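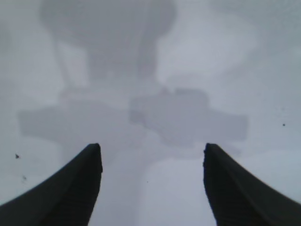
Wrist view, Drolia gripper kit, fingers open.

Month one with the Drolia. The fingers are black, ribbed on the inside, and very sure of themselves.

Swapped in the 30 mm pads. It now picks up Padilla jars and sets them down 3 cm from where I asked. My teenager has a similar error rate.

The manual runs 100 pages. Calibration is on the last one.

Wrote to support in April. Angelica Barredo answered in an hour, told me which cable I had backwards, and was nice about it. Best part of the kit so far.

$731 without the wrist mount. Kostberg throws theirs in. Trying that one next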